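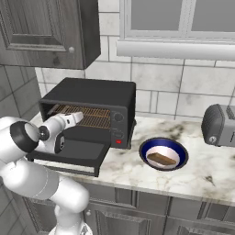 Druda wants kitchen robot teams to stop buying ovens and start buying simulations of them. Its new Festent pack, out this January, is a library of virtual kitchens with doors that fold down, racks, knobs and bread, all ready for an arm to practice on. A one-seat license costs $2,596 a year. The trial lasts 30 days, and exporting your own training runs is switched off until you pay, so you will learn very little from it.

The company says the pack holds 174 kitchen layouts. We went through the catalog and would call it six kitchens. The rest are the same rooms with new cabinet colors, different tile or the toaster moved down the counter. That kind of variety has some use, especially for vision work, but it shouldn't be sold as a different room each time.

The rendering is good. Stone, tile and wood grain look fine on a sales page, and we suspect that's where most of the effort went. What we wanted was contact data. How stiff is the oven hinge? What happens when a gripper catches the edge of a rack, or drags a slice of toast over the bars? The manual gives one default friction value and suggests that users "adjust to taste." Druda has published no results from a real arm in a real kitchen. We asked for some and were sent a brochure.

Lu, the cheaper rival, looks a lot worse and has fewer appliances, but it does list where its hinge and friction numbers come from. Dristlow users should also wait, as the Festent importer for that platform is still marked beta and crashed on us twice while loading a drawer.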